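Re: [sim-grippers] Wrist camera tilt and the Helmy gripper

Hi all,
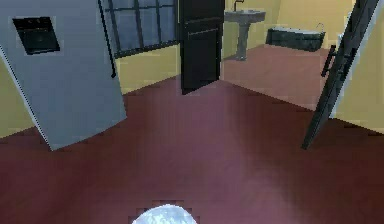 Sorry for the slow answer, it's been a week. I finally got the Helmy model loaded into the Kotevetti apartment on Saturday and ran it against the Nendell on the same set of door approaches. Quoting the question first so the thread makes sense:

> Has anyone tried the Helmy with the wrist camera
> pitched 15 degrees down from the stock mount? We
> see a lot more floor, but our door handle detector
> gets worse and I can't tell if it's the camera or
> the gripper shell getting in the way. Also curious
> whether the Nendell is any better. We're still on
> the old Hunilero controller if that matters.

OK, so I did 249 runs with each gripper, same start poses, same seeds, and only swapped the tool and the camera mount. With the Helmy the top of the shell pokes up into the bottom center of the view, and I was ready to blame it for everything. But masking it out got me almost nothing back! The bigger trouble was roll. My camera comes out badly tilted when the wrist turns, so doors and the fridge lean over at silly angles, and the detector was trained on handles that sit nice and level. A thin black handle on a gray fridge it can live with. A black handle on a black door, at a slant, at low resolution - good luck.

What helped was rotating the picture back upright using the wrist angle before it goes to the detector. With that on, the Helmy found the handle in 372 of 555 logged views, and I haven't finished counting for the Nendell (the log got overwritten halfway through, my own fault). My gut says they'll land close together. The Nendell shell is slimmer but the mount sits further back, so you lose a bit of reach on the swing.

On the controller: yes, I think it matters a little. The old Hunilero one reports the wrist angle a step late in my setup, and if you use that number to level the picture you get a wobble whenever the arm moves fast. I just held the previous picture back one step so they line up. Ugly, but it works for slow approaches.

If you can send me your mount file I'll run it here with the same seeds. And does anybody have a decent floor material for that apartment? The maroon one has a sheen on it that my depth estimate really doesn't like, and I'd love to swap it before I start the next batch.

Cheers from the sim corner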